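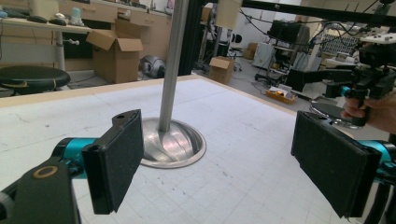

CALL FOR PARTICIPANTS: HAND-HELD GRIPPER FAULT REVIEW

Home | About | Research | Take part | Contact

Print this page | E-mail this page

Clalora Robotics Laboratory, Turcotte Campus

The Laboratory invites adults from the general community to take part in a review of a fault in its hand-held grippers. The review follows a failure during bench work in which a gripper finger did not release when the operator let go of the trigger. The object being held was pulled over and the operator received a minor pinch injury to the thumb. Work with that gripper was stopped the same day and the matter was reported to the campus safety office.

An internal inspection found wear in the finger linkage of unit 987. It did not settle whether wear alone caused the finger to stick, or whether the way the tool is held also plays a part. Staff who use the grippers daily have developed similar habits, and the Laboratory is therefore seeking people who have not used one before.

What participants will do

Each participant will attend 2 sessions at the Turcotte Campus. Participants will work at a table with a gripper in one or both hands, and will pick up, move and set down metal objects of different shapes. Some tasks are done alone and some with a second person working at the same table. Grip force and finger position will be recorded throughout.

The worn unit will not be used. All grippers in the review have been fitted with new linkages and a manual release, and a staff member will be present at all times. A small risk of pinching remains - participants will be shown the release before starting and may stop at any point without giving a reason.

Who may apply

Applicants must be 18 or over, have normal use of both hands and be able to stand for short periods. People with a current hand or wrist injury, or who have had surgery to either hand in the past 6 months, cannot be accepted. Left-handed applicants are particularly encouraged. Employees of Woseck, which supplies the linkages, are not eligible.

Payment and privacy

Participants will receive a gift card after each session attended, including any session that ends early. Recordings will be stored under a code and no names will appear in the report. A plain-language summary of the findings will be sent to all participants in May.

How to apply

Please complete the expression of interest form, available from the Sirkinden Building front desk or by e-mail on request. Forms received after the places are filled will be kept on a waiting list. Questions about the fault itself may be sent to the same office - please mark them "Gripper review".

Contact the Laboratory | Copyright Clalora Robotics Laboratory | Back to top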